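How to Clear the Clothes Chair (Without Buying Anything)

By Gaetano Caputo
02/11/2021

Most advice on this subject starts by telling you to get rid of the chair. I tried that in June. The clothes moved to the bed, then the floor, and the chair came back.

I also tried the Wisetti folding board, which promises a perfect shirt every time. It makes a decent rectangle. So do hands. Skip it, and skip the app that wants you to log 30 garments before it gives you any suggestions.

What you need is a flat surface, usually the bed, and roughly 16 minutes.

Step 1. Take from the top

Don't tip the heap out. Pull one piece at a time and decide on it while it's in your hand: wear again, wash, or put away. Tops that have folded over on themselves are easiest to lift by the collar. Denim can wait until the end.
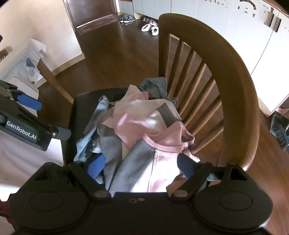 A pink and gray top at the front of the pile, with a light blue denim-like garment to the left.

If you can't decide whether something is clean, it goes in the wash. I have read the argument for airing things overnight on a hook, and I remain unconvinced – my hooks just turned into a second chair.

Step 2. Fold on the bed

Lay the top lengthwise and smooth it from the collar down. Bring one side in, then the other, with the sleeves flat along the body. Fold up from the hem only when you know how deep your drawer is. The popular upright fold looks great in videos, but thick sweatshirts slump over in my drawers and I gave up on it.
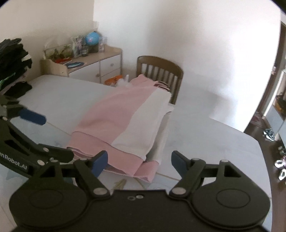 Bedroom & Laundry

Step 3. Put it away now

A folded stack left on the bed gets moved at bedtime, and you can guess where. Carry each stack to its drawer before starting the next one. Denim goes at the bottom, light tops above it.

Will the chair stay clear? Mine lasts four days, five if it's warm out. Then I start again at Step 1.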